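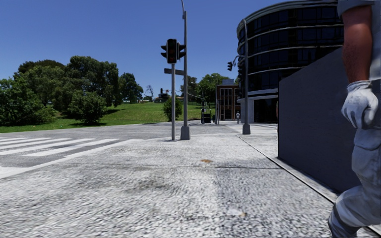 Skundside Street Scenes: data card and equipment plan

Status
Release 7, for internal planning use. Maintained by Mitali Siriwardena. Budget queries go to Prasanna Haque.

Contents
The set holds 692 rendered views of an urban district, taken at pavement level. Subjects include street corners, pedestrian crossings, traffic signals, kerbs, lawns and buildings with glass fronts. People may be only partly in view. No photographs are included.

Purpose
Naltora intends to buy pavement delivery robots for its Ivimdale site. The set supports the choice of cameras and on-board computers before any order is placed. It must not be used to certify a vehicle for public streets.

Budget assumptions
Rendering and storage are charged to the current year. Vehicle purchase falls in the next, with tenders due in December. Nearly 70 per cent of the equipment budget is reserved for vehicles and spare batteries; the remainder covers sensors, charging points and training. Maintenance contracts are costed separately.

Layout
views/ rendered stills
labels/ one text file per still
costs/ price sheets, Rathnayake format

Known limits
Clear daylight is over-represented. Rain and snow are absent. A further 200 views at dusk have been requested, subject to approval of the rendering quote.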